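4.2 How buyers word a warning about a charger

We came to the reviews with a fairly simple hope, which was that a buyer who felt unsafe with a wall charger would say so in plain words, and that we could sort those reviews from the ordinary grumbling without too much trouble. We collected 933 reviews of chargers sold under the Watano and Zinon names, and Nayeli Betancur and Yeison Urrego each read the whole set, bless them, before comparing notes.
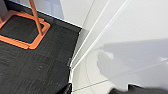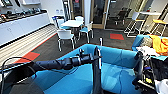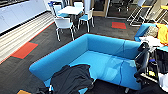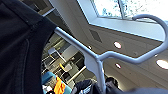

Figure 2. Four views from the same room.

Heat was the complaint that gave us the most to talk over. Many buyers wrote that a charger "got warm," and it took us a good while to settle whether that was a warning or only a remark made in passing. In the end we counted it as a warning when the buyer also told others to stop using the charger or to send it back. Complaints about looks went into a group of their own, and these were much easier to agree on: a person who hoped for a cable in something like the bright blue of the sofa in Figure 2 and got a dull gray one is unhappy, and fairly so, but is not telling anyone to be careful. The two readers still disagreed on 45 reviews, and Carolina Macedo kindly read those a third time and made the final call.

We should add that three of the Zinon reviews were later edited by the people who wrote them, in each case to soften the wording after a refund. We kept the first version, as it seemed to us closer to what the buyer felt on opening the box, though Davina Niven has argued for keeping both and we may well do that in the next round with the Cutel listings.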